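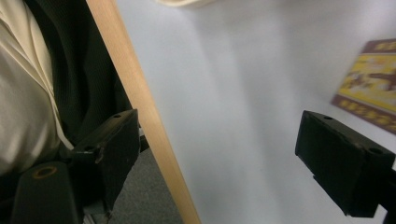 Reading time: 2 min

wivwood_6
I gave up complaining for the whole of March last year and I felt worse, so I don't buy the advice to stay positive all the time. At work I'd put on my dark green knit over a cream shirt, smile, and save it all up. By week 2 I was snapping at my sister over dishes.

bustton148
Disagree. I quit griping and slept better. Most of my complaints were the same one again.

wivwood_6
Did you tell anybody when something was really wrong?

bustton148
Yes, the person who could fix it. I just stopped telling the other six.

nonamico
I write mine down and throw the page out. Works for small stuff. Didn't work when I lost my job.

wivwood_6
Might try the paper. I still want a friend to hear the big ones.

We use cookies to run this forum. Accept | Settings

© Wivwood Boards | Contact | Back to top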